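4.2 Retention of course content

The vendor literature on relationship management training reports high satisfaction and leaves it there. Satisfaction is cheap to collect. We asked whether managers at Nurkov and Rulletti who finished the Goh practitioner course worked any differently with their internal clients afterward. Of almost 600 people enrolled, most never returned the follow-up form, and we treat the results below with matching caution.

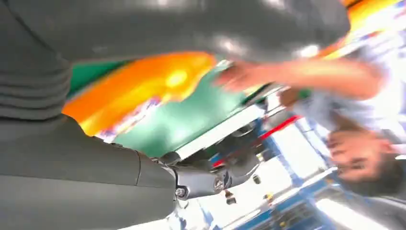
Does a certificate predict better working relations with client departments? Our data give little reason to think so, as certified and uncertified managers received similar ratings from the departments they served.

The similarity held when we dropped managers with under 20 months in the role. It also held for Rulletti alone, where attendance was compulsory and self-selection should matter less. Course providers tend to answer that the benefits arrive later. Perhaps they do, but the claim was never stated in a form that could fail, and the nine-month window was the one the provider itself had proposed. The ratings are in Table 5. 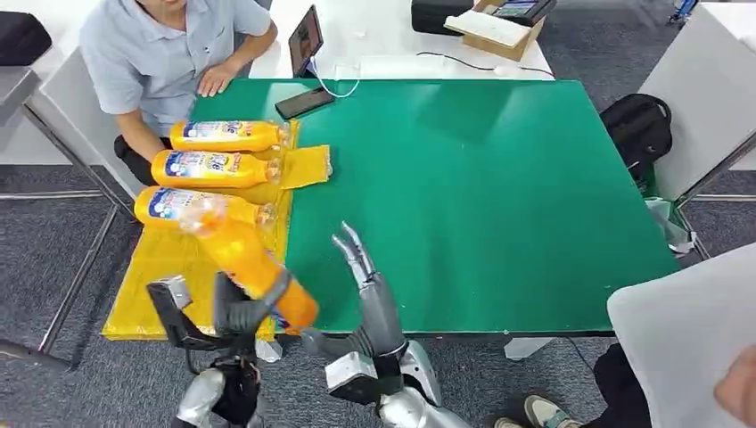
Figure 3. Seated man at a table with a green mat, a tablet and a smartphone.

4.3 Cost per participant

Goh charged 1690 per seat. Prutavine, which ran its own sessions in house, kept no usable record of staff time, so any claim that its approach was cheaper rests on guesswork.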